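**Preguntas frecuentes sobre recordatorios de duelo**

**¿Cuál es el pedido mínimo?**
Veinte unidades por modelo. Las velas Rurau se sirven en cajas de seis.

**¿Puede grabarse el nombre del difunto?**
Sí, hasta tres líneas, sin recargo.

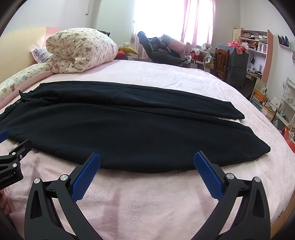
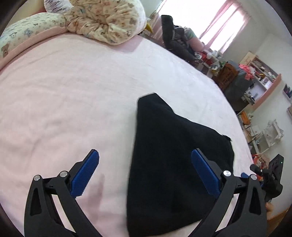
*Tela negra sobre la cama.*

**¿Qué plazo de entrega se aplica?**
Cinco días hábiles desde la aprobación del texto.

**¿Se admiten devoluciones?**
Únicamente de piezas sin grabar. Las solicitudes se dirigen a Bethel Woldemariam, Atención a Familias, Zerno.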